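Liste : entretien-cellules
Sujet : Re: Doigts souples des pinces à main, fréquence de contrôle ?
De : atelier Colurport
Date : samedi, 9 h 40

Bonjour à toutes et à tous,

Je réponds au message de Dostside sur l'usure des doigts. Excusez mon français, ce n'est pas ma première langue et j'écris lentement.

> Nous avons reçu deux pinces à main du type Lai en mars, et nous
> ne savons pas à quel rythme il faut contrôler les doigts. La
> notice parle seulement de la vis centrale. Est-ce que quelqu'un
> a une procédure écrite ? Et faut-il refaire le calibrage des
> marqueurs à chaque démontage, ou seulement quand on change
> le support ?
> Merci d'avance,
> l'équipe de Dostside

Oui, nous avons une procédure. Elle est courte et elle a beaucoup changé depuis le début. Chez nous les pinces travaillent dans la grande salle, entre les bureaux, et le contrôle se fait au même endroit, pince tenue à la main, doigts vers le haut. Dans cette position on voit bien l'espace en V entre les deux doigts et la surface intérieure, qui a une texture comme un filet.
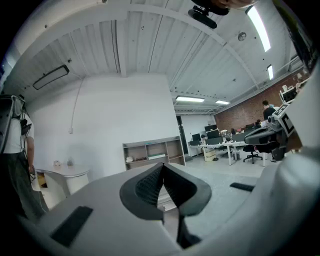
Envoyé par : atelier Colurport, maintenance des outils à main
À : liste entretien-cellules

Je réponds d'abord à la question du rythme. Nous tenons un compteur de cycles pour chaque pince. La limite que nous avons choisie est de 4 000 fermetures, ensuite les deux doigts sont changés ensemble, même si un seul est abîmé. Une fois, nous avons changé seulement le doigt gauche, à 3 059 fermetures, parce que le filet commençait à se décoller en bas. Le doigt neuf était plus raide que l'ancien et la pince fermait de travers. Les objets minces tournaient au moment de la prise. Nous avons perdu un après-midi à chercher la faute dans le logiciel.

Entre deux changements, voici ce que nous faisons, dans cet ordre :

1. Ouvrir la pince complètement et passer un doigt sur la surface intérieure, du bas vers le haut. Si la texture accroche à un endroit et glisse à un autre, il faut nettoyer.

2. Nettoyer avec un chiffon humide, sans alcool. Avec l'alcool, notre premier jeu de doigts est devenu cassant près de la racine.

3. Fermer lentement et regarder si les deux pointes arrivent en même temps. Nous acceptons un retard de 2 millimètres. Au-dessus, on desserre la base, on recentre et on recommence.

4. Vérifier les caoutchoucs noirs sur le corps. Un bord qui se lève suffit pour attraper une manche.

5. Regarder le marqueur carré et son support. Le marqueur doit être plat, sans bulle, et le support ne doit pas bouger quand on appuie avec le pouce.

6. Faire un essai devant l'étagère ronde, avec la pince qui vient d'être contrôlée et une autre en face. Nous visons les planches en bois et les séparations blanches, car leurs bords donnent une bonne référence pour l'œil. Celui qui tient la deuxième pince doit laisser du mou dans le câble - un câble tendu tire sur le poignet et on croit que la pince est mal équilibrée.
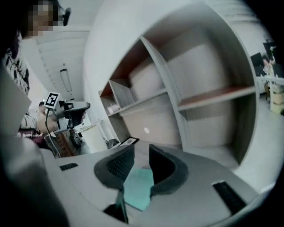

Calibrage des marqueurs

Pour la deuxième question, ma réponse est moins sûre. La notice de Jindbridge, qui nous a fourni les supports, demande un calibrage complet après chaque démontage. Nous l'avons fait pendant plusieurs semaines. Les valeurs avant et après étaient presque toujours les mêmes quand on avait touché seulement aux doigts. Maintenant nous refaisons le calibrage complet dans deux cas : le support a été dévissé, ou bien la pince est tombée, même de peu de hauteur. Pour un simple changement de doigts, nous faisons un contrôle rapide avec la pince posée dans son gabarit.

Je précise que notre éclairage est au plafond, avec des tubes, et que cela compte pour les marqueurs. Un marqueur brillant tourné vers un tube devient illisible pour la caméra. Nous imprimons donc sur papier mat. Si vous avez le même problème à Dostside, essayez d'abord cela avant de toucher au temps d'exposition.

Il me reste une question pour la liste. Est-ce que quelqu'un a trouvé une colle qui tient bien les caoutchoucs sur le plastique clair du corps ? La nôtre tient, mais elle laisse une trace jaune au démontage et il faut gratter longtemps.

Je peux envoyer la feuille de contrôle vide à ceux qui la veulent. Elle est en français et tient sur une page.

Cordialement,
atelier Colurport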